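Nadus pouring policy: common questions

What data was it trained on?
1,057 teleoperated pours, recorded at 30 Hz on two arms. Ghada Farah's team threw out failed grasps but kept spills.

Does it use a liquid simulator?
No. The policy only sees camera images and joint angles.

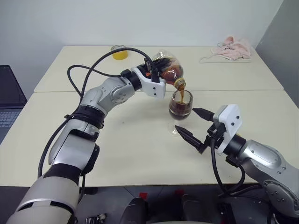
Left arm pouring into a stemmed glass, right gripper open beside it.

Can it handle a new bottle?
Sometimes. Soft plastic is harder - it gives under the fingers and the flow changes.

How many pours do I need for a new glass?
We used 200. Fewer may work, but we haven't tested that.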